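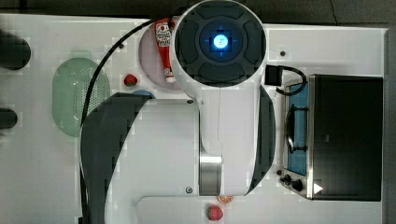
Progress report, second period
September 2023

Dear Janaína,

You asked me to keep it short this time and to write it the way I talk, so you only have yourself to blame for what follows. I've gone through the three things we said we'd do in the application (the recipes, the evening classes and the lending shelf) and then the money, and I've put the awkward bits in with the good bits as I went along.

First, the recipe collecting. This has gone so much better than I dared hope! We said we would gather home recipes from people living along the Palacios Road end of town and write them up properly, with real weights and timings, so that somebody who had never eaten the dish could have a go at it. We now have 207 written down. Of those, 61 have been cooked by a second person who had only the written version to work from, and that second cooking is the slow part. It shows up everything. People leave out the salt. They say "cook until done". One lovely lady gave us a dumpling recipe with no water in it at all, and when I rang her she said well obviously there's water. So the testing carries on, and I would much rather hand you a smaller book that works than a fat one that doesn't.

Wakana has been doing most of the write-ups and she is far stricter than I am. She won't let "a cup" through unless we know which cup. She also had the idea of asking each person where they learned the dish and putting their answer above the recipe in their own words, and those little paragraphs have turned into my favourite part of the whole project. Some are two lines long. One goes on for a page and a half and is mainly about a bus journey. I want to keep it.

The evening classes have been more up and down. We started in the upstairs kitchen at Nurkel House, which has good ovens and a terrible staircase, and three people who had signed up couldn't manage it. We should have thought of that before we booked, and I'm sorry we didn't. We've since moved everything to Caden Hall, ground floor, wide doors, one oven that runs hot and one that doesn't like to run. Numbers picked up straight after the move. The bread evenings fill up within a day or so of the notice going out, the soup ones take longer, and the session on pickles had four people in it, all of whom stayed an hour past the end talking about vinegar.

What I hadn't planned for was how many people would want to bring their children. The application says adults, and the insurance says adults, so I've had to say no a good few times, and I haven't enjoyed it. Wakana Sugiyama and I have sketched out a family afternoon, with no hobs and no sharp knives, just mixing and shaping and plenty of flour on the floor. I've had a quote for the extra cover and it isn't frightening. Could you tell me if this would count as a change to the agreed work, or if I can simply get on with it? I'd like to run the first one in November if you're happy.

The lending shelf is the part I'm least pleased with. The idea was that people could borrow the bigger bits of kit (stockpots, the pasta roller, the heavy mixer, preserving pans) instead of buying something they'd use once a year. People do borrow things, and they're very nice about it, but they forget to bring them back. We were writing loans in an exercise book and the exercise book went missing for a fortnight, which didn't help. We've now moved over to Sketo, a booking page that sends a reminder the day before something is due. It took me an entire afternoon to set up and I said some words. Since then only one pan has gone astray, and I know whose kitchen it's in.

I'd also like to drop the plan for a second shelf at the north end. There isn't a dry room we can use up there without paying rent, and I don't think the demand is strong enough to justify it. The money set aside for that shelf could go towards printing instead, if you'll allow it.

Which brings me to printing. We budgeted for 300 copies of the recipe book. I've been asked by the two schools and by the library whether they could have some, and the printer tells me the price per copy drops a lot if we go up to 1,000. I don't want to end up with boxes of them under my bed, so I'm not asking for that yet. I'm only mentioning it so it doesn't come as a shock if I ask later on. I'll get proper orders in writing from the schools first.

On spending generally, we're a little under on ingredients and a little over on room hire, because of paying for Nurkel House and Caden Hall at the same time for a few weeks during the move. The two very nearly cancel each other out. The receipts are in the usual folder, in order this time, apart from the one for the second lot of baking trays, where the ink has faded to nothing. I've asked the shop for a copy.

Things I'd be glad of an answer on when you have a minute:

Whether the family afternoon needs formal approval.
Whether the second shelf money can move across to printing.
Whether you'd like the draft of the bread chapter now or would sooner wait for the whole book.

You're very welcome to come along to a class, by the way. Bring a tub with a lid, and wear shoes you don't mind getting floury.

With thanks, and sorry, it wasn't short.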